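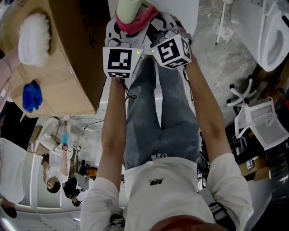 手持夹爪，夹着浅绿色的圆筒（像是瓶罐）和一块红布。马桶在后面。

九月要交的设备清单，先写个草稿

趁午饭前这点时间写。乱，将就看。

起因是Ildikó昨晚发消息，问下一批采集设备的预算什么时候能给她。我说快了。其实表格还是空的，只有一行标题。所以干脆在这儿边写边想，写完了再往表里搬，以前几次也是这么干的。

先说夹爪。

手持的这种还得再买。现在的够用是够用，但一坏就全停，上个月已经停过一回，一下午几个人坐着刷手机。Lovero给的报价是1,115欧一套，含标记块，不含线，不含运费。不含线这件事我看了三遍才看见，写在第二页最下面，字特别小。线55欧一根，而且接头是他们自己的规格，外面买不到替代的。Kornél说他能自己焊，我信他能焊，我不信焊完以后谁拽一下还能用。线是消耗品，这个一定要在预算里单列一行，别跟“杂项”混一起，去年混一起了，年底对不上，Ildikó到现在还拿这事说我。

Cundidel那边也问了，便宜一点，交货要60天。60天！等到货了这一轮任务都换掉了。不过可以下一轮用，先问问他们能不能分批发。没回邮件。再催。

标记块：打印的那种容易脏，做清洁类任务尤其，手套一蹭就花，花了识别就飘，飘了这一段就废。想要能擦的面板，Lovero说有哑光覆膜的版本，价格另算，“另算”是多少又不说。哑光很重要，亮面的在顶灯底下反光，上次已经吃过亏了。

手柄部分我个人有意见。拿久了虎口疼，Boglárka手小，更疼。她现在每做完一组就甩手，甩得我看着都疼。问过有没有小一号的握把，答：没有，可以定制。定制就又是一个报价又是一轮等。先写进清单，打个问号。

再说道具。这块以经被砍过一次了，我打算加回来。

做家务类任务，道具其实比设备烧钱，单个不贵，架不住一直换。抹布、除尘掸、瓶瓶罐罐、椅子、马桶（对，马桶，陶瓷的，直接放在水泥地上）。马桶倒是便宜，搬运费比马桶贵。我第一次报这个的时候财务打电话来确认了两次，问是不是填错了栏目。没有填错，就是马桶。

布这种东西得多备颜色。全是白布的话，跟衣服、跟墙、跟掸子都混一块儿，回看的时候眼睛要瞎。红的蓝的各来一包，再来点带花的。材质也要不一样，厚的薄的，有弹性的。夹爪夹薄布和夹毛巾完全两回事，这个做过的人都懂。Dezső的意思是一次买够一个季度，我觉得买一个月的就行，用着用着就知道哪种该多买了。还没吵完。

瓶子，要不同粗细。现在几个常用的粗细差不多，练得再熟也只是熟这一种。要细口的，要扁的，要带喷头的。喷头那种单手拿着夹爪根本按不下去，Kornél试了一下午，最后用膝盖顶着……这个不能算数吧。先买，怎么做在说。

纸箱不用买，从仓库要。每次都有人问要不要写进预算，不用！

家具。椅子要换带轮和不带轮的都有。带轮的一碰就跑，擦的时候人得拿另一只手扶着，动作跟擦固定椅子差很多，两种都要留数据。二手就行，Filo那个二手平台上一堆，问题是他们不开我们能报的发票。Jolán说她去问，她上次也说她去问。

场地的东西：

收纳架要买。现在箱子椅子线全堆在一边，找一卷胶带要翻十分钟。上面的架子放电子的，下面放道具，脏的另外一个桶。我画了个图，画得很丑，不放了。

线要理。买理线槽，买魔术贴，别再用扎带了，扎上就得剪，剪的时候还剪到过别的线（我剪的）。

手套按尺码分开买，不要再一箱均码。均码对谁都不合适。

工作台我想缓一缓，没有也能干，坐着拿膝盖当台子也能练。长期肯定不行，腰受不了，不过跟夹爪比优先级低。钱不够就砍这个。

存储。差点忘了，这才是大头。每多一套夹爪就多一路视频，硬盘、备份盘、读卡器都得跟着涨。上回只买了采集的没买存的，结果大家等拷贝等到晚上八点。Kushnir那边有一个打包方案，13个月的维保，为什么是13我也不知道，问了，销售说“送一个月”。行吧。维保条款里写“人为损坏除外”，拿在手里用的东西，什么损坏不是人为的？这条要谈。谈不下来就自己留一笔维修的钱，写进去，别指望年底再申请。

哦还有充电。电池一定要有备用的，充一组用一组。充电座多要一个，放在靠门那边，省得每次都绕。

大概排个顺序：
第一，夹爪加线。线多买。
第二，存储，跟夹爪一起下单，不许分开。
第三，布、瓶子、掸子这些，先一个月的量。
第四，架子和理线的。
第五，椅子，等Jolán。
小号握把，问号。
工作台，看剩多少钱。

写到这儿发现报价都没含税。Lovero那个要再确认，Cundidel那个压根没写。如果1,115是不含税的，那前面全部要重算，头疼。

还有个事想问问看这个博客的同行：你们标记块多久换一次？我们现在是看着花了就换，没个准数，预算里没法写。有固定周期的麻烦留个言，或者直接发邮件。握把也是，谁有小手能用的方案，求推荐，替Boglárka先谢了。

去吃饭了。下午先打Lovero的电话，问税，问覆膜的价，问线能不能买多点便宜点。表格今晚发给Ildikó，发之前Dezső再看一眼道具那栏。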